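Leiht sie nicht schon wieder aus

Ich wollte eigentlich was über den neuen Rasen schreiben. Geht nicht. Der FC Preveck hat gestern Abend um kurz nach zehn gemeldet, dass die Nummer 7 geht. Leihe, schon wieder Leihe, diesmal nach Ruvesley. Bis Saisonende, ohne Rückholoption im Winter. Also schnell, bevor ich zur Arbeit muss.

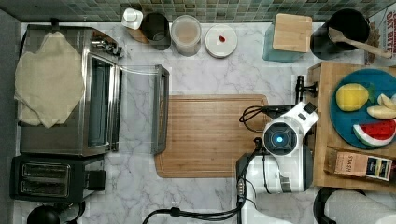
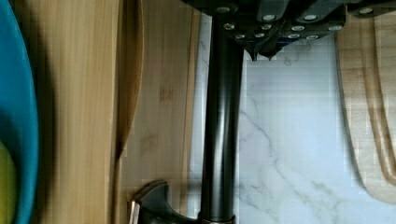
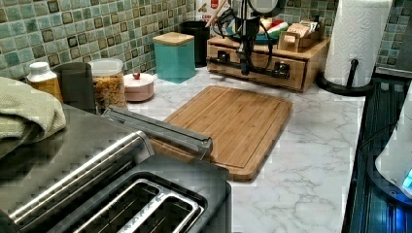

Montag früh, Küche.

Zur Sache. Karla Bermúdez ist mit neunzehn nach Preveck gekommen. Seither Oltholm, Tovar, zurück, ein halbes Jahr Bank, jetzt Ruvesley. Vier Stationen, wenn man großzügig zählt. Und jedes Mal derselbe Satz in der Mitteilung: Spielpraxis sammeln. Sie hat Spielpraxis. In Oltholm hat sie fast alles gemacht, links, rechts, einmal eine halbe Stunde als Außenverteidigerin, weil auf der Bank keine mehr saß. Wie viel Praxis soll es denn noch sein, bis man sie beim eigenen Verein auf den Platz stellt?

Ich hab nichts gegen Leihen. Wirklich nicht. Eine Torhüterin, die hinter einer gesetzten Nummer eins sitzt, soll weg, soll spielen, soll Fehler machen, wo sie weniger weh tun. Wer aus der U19 kommt und körperlich noch nicht so weit ist – klar. Ein Jahr, ein klarer Plan, danach eine Entscheidung. So war das mal gedacht.

Was Preveck macht, ist Parken. Der Kader ist zu groß, im Sommer wird zusammengekauft, was auf dem Markt ist, und im Juli fällt dann auf, dass für sechs Flügelspielerinnen nur zwei Plätze da sind. Dann telefoniert man herum. Oltholm nimmt gern jemanden, Tovar auch, die haben ja kein Geld. Und nach außen sieht es aus wie Nachwuchsförderung.

Die Sportchefin heißt Solène Leblanc, und ich halte sie für klug. Das macht es schlimmer. Sie hat beim Fanabend im Herbst gesagt, man müsse Spielerinnen „im Umlauf halten“, damit der Marktwert nicht einschläft. Im Umlauf. Wie Pfandflaschen. Im Saal hat keiner gelacht, ein paar haben geklatscht, ich hab mir das auf die Rückseite vom Eintrittszettel geschrieben und seitdem ärgert es mich.

Rechnet mal aus Sicht der Spielerin. 1.087 Minuten in der letzten Rückrunde für Tovar. Das ist ordentlich. Davor 901 für Oltholm, trotz der Geschichte mit dem Knöchel. Und für Preveck, den Verein, bei dem sie unterschrieben hat, dessen Trikot die Kinder mit ihrem Namen hintendrauf tragen? Einwechslungen. Meistens nach der achtzigsten, zweimal in der Nachspielzeit, um Zeit von der Uhr zu nehmen. Daraus soll ein Trainerteam ablesen, ob sie reicht?

Jedesmal neue Wohnung. Neue Kabine, neue Physio, neue Spielidee. In Tovar wird hoch gepresst, in Oltholm stand man tief und hoffte. In Ruvesley spielen sie mit Dreierkette und Flügelläuferinnen, die hundert Meter rauf und runter müssen. Kann sie vielleicht. Ist aber ein anderer Beruf als der, für den man sie geholt hat. Und nächsten Sommer heißt es dann wieder: tut sich schwer mit unserem System. Ja von was denn bitte.

Das Gegenargument kenn ich. Kam gestern sofort im Forum. Der Vertrag ist gut bezahlt, sie hat unterschrieben, sie kann ja Nein sagen. Stimmt auf dem Papier. Eine Spielerin muss einer Leihe zustimmen. Aber was ist die Alternative, wenn dir die Trainerin vorher erklärt, dass du in der Planung keine Rolle spielst? Tribüne, Laufen am Spieltag, im Winter vielleicht ein Pokalspiel. Das Nein ist teuer mit dreiundzwanzig. Die meisten sagen Ja, und dann steht in der Meldung „auf eigenen Wunsch“.

Zweites Gegenargument: die kleinen Vereine profitieren. Ein bisschen, ja. Oltholm wäre ohne die Leihspielerinnen wahrscheinlich abgestiegen. Aber ich war da, beim letzten Heimspiel, 3.000 Leute auf dem alten Platz, so voll hab ich ihn selten gesehn, und vier von elf in der Startelf gehörten jemand anderem. Die Leute singen Namen, die in acht Wochen weg sind. Baut man so eine Mannschaft? Der Verein fängt jeden Juli bei null an. Die eigenen Mädchen aus der Jugend sitzen daneben und schauen zu, wie fremdes Talent entwickelt wird, das Preveck danach verkauft. Oder weiterparkt.

Und eins noch, das geht immer unter. Gegen den Stammverein dürfen sie nicht auflaufen. Steht in jedem dieser Verträge. Oltholm hat also zweimal im Jahr gegen Preveck ohne seine beste Flügelspielerin gespielt, und auf der anderen Seite war alles da, was Geld kostet. Sportlicher Wettbewerb? Kann man so nennen. Ich find's eine Frechheit, und wundere mich, dass die Liga das seit Jahren durchwinkt.

Was ich will. Erstens eine Obergrenze, und zwar eine niedrige. Drei verliehene Spielerinnen pro Verein über einundzwanzig, darunter von mir aus mehr. Zweitens: nach der zweiten Leihe ist Schluss. Wer eine Spielerin zweimal weggegeben hat, behält sie oder lässt sie gehen, endgültig, mit Ablöse oder ohne. Drittens weg mit der Sperrklausel. Wenn Bermúdez für Ruvesley spielt, dann auch in Preveck, vor der eigenen Kurve, und wenn sie da trifft, dann trifft sie halt. Das wär immerhin ein Abend, für den ich Karten kaufen würde.

Leblanc wird sagen, das schadet den Jungen. Ich glaub das nicht. Es schadet den großen Kadern. Wer weiß, dass er nicht unbegrenzt parken kann, überlegt im Sommer zweimal, ob er die fünfte Linksaußen wirklich braucht. Und die fünfte Linksaußen bleibt dann vielleicht in Tovar, kriegt da einen richtigen Vertrag, drei Jahre, und eine Wohnung, in der sie auch mal ein Bild aufhängt.

Ich weiß nicht, was Karla Bermúdez selber davon hält. Sie hat gestern zwei Sätze gepostet, Danke an alle, freu mich auf die neue Aufgabe. Was soll sie auch schreiben. Das Trikot mit der 7 gibts im Fanshop übrigens weiterhin, voller Preis, heute früh nachgeschaut. In der Aufstellung fürs Testspiel am Wochenende ist die Nummer schon neu vergeben.

So, Bus. Kommentare sind offen, ich les heut Abend.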